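# Heselano Wind Ensemble: Concert Questions

Answers for people coming to a Heselano concert at Valdovinos Hall this season.
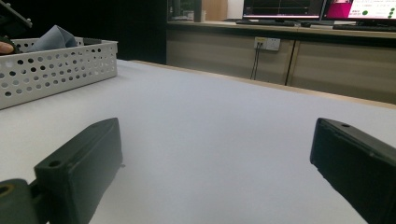
*White tabletop, with the two green gripper fingers open.*

**Do I need a ticket?**
Yes, even for the free concerts. Valdovinos Hall seats 902 and the doors close when it is full.

**Where do I buy one?**
At the Clorside box office or at the hall on the night. The box office is closed on Thursday. Each person may buy up to two tickets for the holiday program.

**How long is a concert?**
Most run two hours with an intermission. The student showcase is shorter and has no break.

**Can I come in late?**
Ushers will seat you between pieces. If the opening work is a full symphony, you may have to wait in the lobby until it ends.

**Are children welcome?**
Yes. Children who sit on a lap still need a ticket.

**Is it loud?**
Programs with a large percussion section can be. Seats at the back of the balcony are quieter.

**Where do I park?**
The Farkon Street garage has 1,000 spaces and is free after 6 p.m. The lot behind the hall is for performers.

**Can I record the music?**
No. Photos are fine during applause, without flash.

**How do I audition?**
Auditions are held in July. Bring one prepared solo and expect some sight-reading. Percussionists should be ready to play snare, mallets and timpani. Sticks and mallets are not provided.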